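**Rusley Book Truck, double-sided, six shelves**
Made by Prosau. Ships assembled, apart from the handles.

The Rusley is a cart for moving books. It has shelves, it has wheels, and it makes less noise than the one you have now. If that covers it, the ordering notes are near the bottom. Everyone else is welcome to stay for the part about casters.

## What it is

A welded steel book truck with 6 sloping shelves, three to a side, so books sit spine-up and lean back against the center panel. You load both sides and push from either end. It's meant for public and school libraries, but we've sold them to a law office, a seed archive and a man who would only say that it was for "records." We took that to mean paperwork until he sent a picture of a great deal of jazz.

The slope on the shelves is steep enough that a half-full row stays put when you go over a door threshold, and gentle enough that you can still read the call numbers without tilting your head like a confused dog. Getting the angle took longer than the rest of the truck put together. The first version was beautiful and threw paperbacks.

## Specifications

| | |
|---|---|
| Shelves | 6, sloping, double-sided |
| Overall length | 37 inches |
| Usable shelf depth | 13 inches at the base, narrower on top |
| Frame | Welded steel, powder coated |
| Casters | Lamrani soft-tread, all swivel, two locking |
| Handles | Beech, bolted |
| Colors | Slate, cream, moss, and a red we keep meaning to discontinue |
| Warranty | 2 years, frame and casters |

The bottom shelves are deeper than the top ones on purpose. Put the atlases there. Please put the atlases there. A truck loaded with a set of bound newspapers up top and picture books at the bottom will behave the way you'd expect, usually in front of a school group.

## The casters

Most book truck complaints are caster complaints. Someone buys a perfectly decent cart with hard little wheels, rolls it across a tile lobby, and every head in the building comes up. Then one wheel picks up a length of yarn from the knitting circle and the whole thing starts pulling left, and it goes on pulling left for the rest of its working life while three different directors retire.

We use the Lamrani soft-tread because it's quiet on hard floors and doesn't need a running start on carpet. The tread is gray and doesn't leave marks. The hubs have thread guards, little plastic collars that keep yarn, hair and ribbon away from the axle. They work very well on hair and ribbon. Yarn is still yarn, so have a look once in a while and keep a seam ripper in the desk drawer.

All the casters swivel. People sometimes ask us for a version with two fixed wheels, which tracks straighter down a long corridor. We made one. It was lovely in the corridor and then it reached the stacks, where it had the turning circle of a hearse. If you have mostly corridor and hardly any stacks, call and we'll talk about it.

The locking pair are at the same end, marked with a dab of white paint on the fork. You press the tab with your toe. Sandals are not recommended, and I say that as the person who wrote the previous version of this page, in which sandals weren't mentioned.

## Fitting it into the room

Measure your narrowest aisle before you order, and then measure it again with the step stool in it, because the step stool is always in it. The Rusley will go down any aisle a wheelchair can use, with room for whoever is pushing it to change their mind. 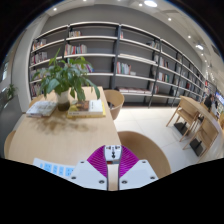
Where the truck lives between rounds matters more than people think. Left in the middle of the floor it becomes a shelf, and patrons will start browsing it, and then they'll start returning things to it in an order of their own. Park it parallel to the stacks with the locked end toward the wall. In a reading room laid out like the one in the picture, with a long wall of gray shelving and light wooden tables out in the open, I'd order the slate and keep it against the shelves, where it will pass for one more bay until somebody needs it. I'd also keep the handles away from the tables. Beech is softer than it looks, and a pale tabletop remembers every bump.

Cream suits older rooms with dark woodwork. Moss suits children's departments, where the truck will be covered in stickers by August whatever color you choose. The red suits no room we have found so far and is our second-best seller.

## Handles

They come separately in the box, wrapped in brown paper, with bolts and a hex key. The reason for shipping them loose is that freight companies see a handle and use it to lift. The handle is for pushing. It will hold if you lift by it, for a while, and then you'll own a steel box with a stick.

Bríd Brennan designed the handles after spending a couple of weeks shelving at the Fleltley branch, where she discovered that the standard bar across the end of a cart is set at exactly the height of nobody's hands. Hers run vertically, one at each corner, so tall people hold them high and short people hold them low and the argument ends there. She also rounded the lower ends off, having met them with her knee.

The beech is oiled before it leaves us. It will darken where people hold it. We've had one or two requests to replace handles that had "gone dirty," and after an exchange of photographs these were found to be handles that had been used.

## Loading and care

- Load from the bottom up. Unload from the top down.
- Keep both sides near enough even. A lopsided truck won't fall over, but it will wander.
- Wipe the shelves with a damp cloth. The powder coat doesn't mind ordinary cleaner. It does mind the orange stuff for removing labels, so use that on labels.
- A drop of light machine oil in each swivel when it starts to complain.
- Children may not ride on it. Staff may not ride on it either, and we're aware of the video.

If a caster fails, don't swap it with one from another cart to see if it fits. It won't, and now you have two carts out of action. Send a note with the color of the truck and where you are, and Cillian Mac Giolla will put a new one in the mail. Cillian handles all the spares. He likes a photograph of the broken part and does not need the story of how it happened, though he has kept some of the better ones.

## Accessories

**Divider plates.** Thin steel, bent at the foot, sold in a pack of 13. The pack size comes from how many we can cut from one sheet. They clip over the shelf lip and stop a row from slumping when you've taken out the middle. They're also popular for marking off sections when two people share a truck and no longer speak.

**Sign holder.** Bolts to the top of the center panel. Takes a half-sheet of paper. "Please do not reshelve" is the usual wording and has the usual effect.

**Bumper strip.** Gray rubber, runs along the base. Fitted at the factory if you ask when ordering, or sent as a coil if you ask afterward. The coil version is a pleasant afternoon's work for someone patient. Heat it with a hair dryer first and start at a corner, and leave the join on the side that faces the wall.

**Canvas cover.** Made for bookmobiles and people with leaking roofs. If you're in the second group, we're sorry, and it does work.

## What it doesn't do

It doesn't go up stairs. It doesn't fold. It won't hold laptops, at least not in the sense of charging them, and there's no version with a drawer. A drawer in a book truck fills up with pencils and somebody's glasses, and we would rather the glasses were somewhere they could be found.

It is also not light. Two people should take it off the pallet. Once it's on its wheels, anyone can move it, but over gravel you'll wish you had chosen another career.

## Ordering

The Rusley is made to order in slate, cream and moss, and is ready in around six weeks. The red is usually in stock. Tell us:

1. The color.
2. Whether you want the bumper fitted.
3. Whether there's a loading dock, a tail lift, or steps. Please think hard about the steps. "Just a few" has turned out to mean several things.
4. The name of a person who will be in the building when it arrives. "Circulation" can't sign for a pallet.

We don't offer engraving. We do put a small plate on the center panel with the year of manufacture, and we'll add a line for the donor's name if someone has paid for the truck and would like that known. Keep it short. The plate is the size of a playing card, and the longest dedication so far had to be set so small that the family asked us for a magnifying glass, which we sent.

Purchase orders are fine, and schools can be billed after delivery. Returns are accepted on unused trucks in the original packing, so hang on to the cardboard corners until you've pushed it through every door you own, including the one by the staff bathroom.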